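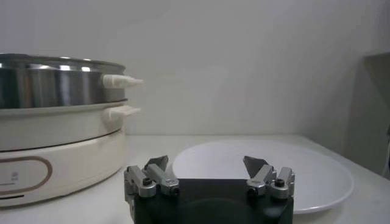
Steamer and plate on the countertop.

**18 December 2020**

### 1
The results of the Lestholm catheter trial were posted this morning. I read the paper and the supplement. Thread on what was tested, what they found, and a few things in the tables that the press release leaves out.

### 2
Background first. A urinary catheter left in for several days gives bacteria a surface to grow on. They form a film on the inside and outside of the tube, and once the film is there it is hard to clear with drugs. The usual fix is to take the catheter out as soon as the patient can do without it.

### 3
Most attempts at a better catheter have put something on the tube that kills bacteria, such as silver or an antibiotic. Coatings like that can wear off, and with antibiotics there is always the worry about resistance.

### 4
The one in this trial is called Ulance and is made by Dralance. It has no drug in it. The silicone is molded with a pattern of very fine ridges, too small to feel, and the idea is that bacteria have trouble getting a flat enough patch to settle on.

### 5
In the lab that idea held up well. The Dumitrescu lab published bench work on the same pattern and saw much thinner films after a week in artificial urine. Bench work is done in a clean setup with one species at a time. A hospital patient has several species, plus protein and crystals in the urine. 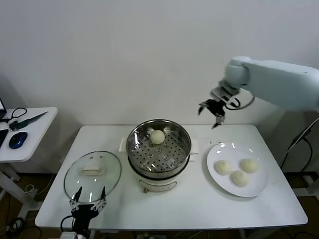 ### 6
So, the trial. Adults admitted to one of the Lestholm hospitals who were expected to need a catheter for at least three days. Half were assigned to Ulance, half to the standard silicone tube the hospitals already buy. Same insertion routine, same drainage bags.

### 7
The numbers going in:

- 2046 patients screened
- 1437 randomized
- 997 with complete follow-up and included in the main analysis

### 8
The target for the main analysis was 1000. They stopped three short when the enrollment period ran out. That makes no practical difference to the result, but the paper says so plainly in the methods and I like to see that.

### 9
The main outcome was a urinary infection with symptoms, confirmed by culture, within 14 days of insertion. A positive culture with no symptoms did not count. I think that is the right choice. Lots of people with catheters have bacteria in the urine and don't need treatment for it.

### 10
Result:

| Group | Patients | Infections | Rate |
|---|---|---|---|
| Ulance | 499 | 30 | 6.0% |
| Standard | 498 | 45 | 9.0% |

### 11
That's a gap of 3.0 percentage points in favor of the new tube. The 95% interval runs from slightly below zero to a bit over six points. In other words the data fit with a useful benefit, and they also fit with no benefit at all.

### 12
The press release says "a third fewer infections." You can get that from the table, 30 against 45. It doesn't mention the interval. If you only read the release you would think the question was settled.

### 13
Now the part I spent most of the evening on. 1437 were randomized and 997 analyzed, so 440 people are missing from the main result. That's a lot for a two-week follow-up.

### 14
Supplement table S3 has the reasons. The largest group had the catheter removed before day three, so they no longer met the plan's definition. The next largest were moved to hospitals outside the Lestholm group. A smaller number withdrew.

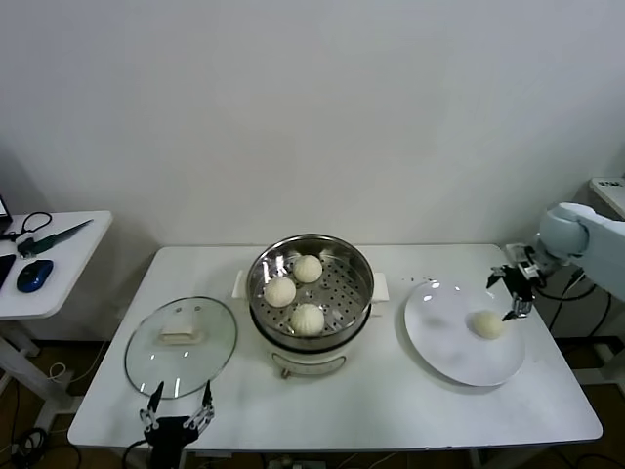
### 15
Early removal is good for the patient, but leaving those people out after randomization is a problem for the analysis. If one tube was more uncomfortable and got pulled sooner, the two groups that remain are no longer a fair match.

### 16
The authors did check. They ran the numbers again with everyone who was randomized, counting people as infection-free if no infection was recorded. The gap got smaller and still pointed the same way. The interval still included zero.

### 17
I would have liked one more version where the missing patients are handled by a proper model, with the assumptions written out. It's possible that is coming in a second paper. The registry entry lists it as a planned analysis and it isn't in this one.

### 18
Comfort scores were the same in both groups. Blockages were the same too. I was watching for blockages. A rough surface could in theory give crystals something to hold on to, and with tubes in place for two weeks or less there was no sign of it.

### 19
That leaves long-term users out. People who live with a catheter for months are the ones who deal with crystals and blockage the most, and none of them were in this trial. I've already seen two posts saying this will help them. There is no data on that yet either way.

### 20
On the lab side, a sample of the removed catheters went to the Dumitrescu lab to be cut open and looked at under the microscope. The film was thinner on Ulance in the first days. By the end of the first week the two tubes looked much alike.
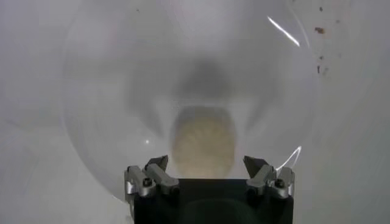
That fits with the main result, I think. If the pattern slows the film down but doesn't stop it, you'd expect a modest benefit in people whose catheter comes out on day four or five, and very little in people who keep it in for the full 14 days.

### 21
The paper has a figure that splits patients by days in place, and it goes in that direction. It was not a planned comparison and the groups are small, so treat it as a hint. It would be a good main question for the next trial.

### 22
Who paid: Dralance supplied both kinds of tube and part of the funding. The analysis was done by the Lestholm trials unit, and the paper says the company saw the draft but had no say in it. The press release came from the company.

### 23
Staff knew which tube they were putting in. There's no easy way around that, the packaging is different and so is the finish. The people who judged whether an infection had happened did not know the group, and that matters more here.

### 24
One thing I could not find is cost. There's no price for Ulance in the paper or on the Dralance site. A hospital deciding on this would need it, given that the gap works out to one infection avoided for every 33 patients, if you take the 3 points at face value.

### 25
A few replies to questions that came in while I was posting:

- No, it isn't for people who self-catheterize. Those tubes are in for minutes.
- Yes, both men and women were included. The rates are split out in S5. Women had more infections in both groups.
- Children were not included.

### 26
Someone else asked if they should request this catheter before surgery. It isn't on general sale as far as I can tell, so you probably can't. Asking the ward every day whether the catheter can come out yet is still worth doing.

### 27
Correction to post 14: I wrote that the second largest group moved to hospitals outside the Lestholm group. S3 says "hospital or nursing facility." Can't edit, so noting it down here.

### 28
I'm going to read the microscope methods again over the weekend, mainly how they picked which catheters to send. If the ones sent to the lab were mostly from one ward, that changes what post 20 is worth. Will add to this thread if I find it.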